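Bovholm Bench Mat, Green
Item 2914

A dark green cover for work tables, packing benches and hobby desks. The mat lies flat over the tabletop and gives bottles, tubs and packets a surface that won't skate about when you lean on it. It suits the Bovholm and Murnach table ranges and most other flat tops of the same size.

Supplied rolled. Unroll it face up on the table and leave it overnight before trimming. Cut from the underside with a sharp utility knife and a metal rule. Allow extra at the front if you want to fit the edge strip, sold separately as item 1049.
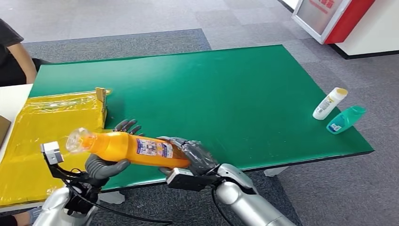
Green mat on a white-legged table, with an orange plastic bottle and a yellow package.

Wipe down with warm water and a little dish soap. Don't use acetone or other strong solvents – they will dull the colour. Light scuffs from everyday use are normal and aren't covered by the warranty. Keep hot pans and soldering irons off it.

Colour: dark green
Length: 153 cm
Width: 74.3 cm
Edge strip: darker green, optional
Table: not included

Orders leave our Dovville warehouse within two business days. Rolled mats can't go to post office boxes, so please give a street address at checkout. Uncut mats can be returned within 30 days in the original tube. For bulk orders or custom sizes, contact Zihan Lu in trade sales and quote the item number.

Page updated 15/10/2023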